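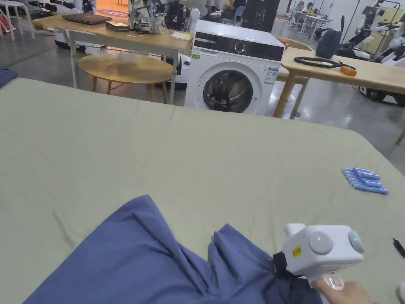

件名: Re: [gripper-eval] 手持ちグリッパ比較、布の縁の把持について
日付: 2019年11月2日(土曜日)

Fandeck班です。返信が遅くなりました。先週の質問に順に答えます。

> 手持ちグリッパ2機種(Povier、Nasent)の布把持の比較について、
> 以下を確認させてください。
>
> 1) 試行数の内訳。前回の表では合計しか分からない。
> 2) 失敗の定義。縁を一度つまんで滑った場合、やり直して
> 持ち上げられたら成功に数えているのか。
> 3) 下に敷いたシートごと挟んだ場合の扱い。
> 4) 電池交換の時期と把持力の低下に相関はあるか。
>
> こちらはBartošのアームに載せる前提なので、手持ちのときの
> 数字がそのまま使えるかどうかを知りたい。

1) 内訳
有効な試行は全部で1102回です。Povierが600回、Nasentが502回になります。差がついたのは、Nasentのログのうち時刻同期がずれたものを後から除いたためです。除外分は107回で、1102回には含めていません。除外したログも消さずに置いてあるので、必要なら別途渡せます。
対象は綿の衣類とタオルの2種類です。衣類は広げた状態からではなく、毎回丸めて置いた状態から始めています。タオルは二つ折りで置いています。

2) 失敗の定義
最初の閉動作で縁を保持し、そのままシートから離れるまで持ち上げられたものだけを成功としました。やり直しは失敗に入れ、備考欄にretryと書いてあります。そちらの集計でretryを成功に数えると率はかなり上がるので、比較するときは列を揃えてください。
Povierの600回のうち、初回成功は370回です。Nasentのほうは判定者2名の結果が合わない試行が残っているので、今回は率を出しません。突き合わせが終わってから表を差し替えます。

3) シートごと挟んだ場合
失敗扱いです。備考欄の記号はSです。衣類の山が低い側から爪を入れると起きやすく、閉じる前に縁を爪の幅の半分ほど浮かせておくとほとんど出ません。ただし操作者が無意識に手首を返して浮かせているので、アームで再現するなら接近角を明示的に与える必要があります。手首の返しは軌跡データに入っていますが、爪先の位置は校正のやり直し前と後で原点が違います。混ぜて平均を取らないでください。

敷いているのは緑系の無地のシートです。折り目が残っていると深度側で段差として出ることがあり、衣類の縁と取り違えた例がありました。アイロンをかけるか、折り目をまたがない位置に対象を置くかのどちらかで対処しています。前者は手間がかかるので、いまは主に後者です。

4) 電池
相関は見ていません。正確に言うと、見られるようなデータの取り方をしていませんでした。交換時刻を記録し始めたのが途中からで、それ以前の分は推定もできません。感触としては、電圧が下がっても把持力より先に閉動作の速度が落ちます。速度が落ちると布が逃げるので、失敗の原因としては把持力と区別しにくいです。
今後は次の手順にします。

・午前と午後の開始時に全数を新しい組に交換する
・交換時に旧い組の開放電圧を1本ずつ測り、ログに書く
・表示灯が緑でも、閉動作が目で見て遅ければ中断して交換する
・外した電池は新しい組と同じ袋に入れない

最後の項目は、一度混ざって半日分を捨てたので加えました。

アームへの転用について
手持ちの数字はそのままでは使えないと考えています。理由は2つあります。まず、手持ちでは操作者が爪の抵抗を手で感じて引く速さを変えています。Bartošの現在のコントローラは位置指令だけなので、縁が厚いところで引っかかると滑るか、対象全体を引きずります。次に、ケーブルの取り回しで手首の可動域が狭くなります。3月の予備試験では、机の奥側の対象に対して望む接近角が取れませんでした。
比較の順位付けに使うのは構わないと思いますが、絶対値の目標にはしないでください。

カメラについても一点。手首側のカメラだけだと、閉じる直前に爪が縁を隠します。頭部側の視点を併用すると山の形は分かりますが、縁の重なりが何枚かまでは判別できません。衣類を一枚だけつまむ条件を評価に入れるなら、判定は持ち上げた後の画像で行うのが現実的です。今回の試行では枚数を見ていません。

爪の交換部品について。Povierの標準の爪は表面が平滑で、薄い綿では滑ります。溝付きに替えた試行も少しありますが、上の600回には入れていません。溝付きはタオルのループに引っかかって離れないことがあり、開動作の後に手で外した例があります。離脱失敗の欄が今の表にないので、次の版で追加します。Nasentは爪が一体で替えられません。

未決の項目
・NasentとPovierで開き幅の定義が違う(爪先間か、根元間か)。どちらかに統一したい。
・ストラップの締め具合を条件に入れるか。緩いと本体がぶれて、軌跡に高い周波数の成分が乗る。
・湿らせた布を対象に加えるか。こちらは乾いた布だけで進めたい。

開き幅については爪先間に揃える案で進めます。異論があれば表の差し替えまでにこのスレッドへ返信してください。

Fandeck班 グリッパ評価担当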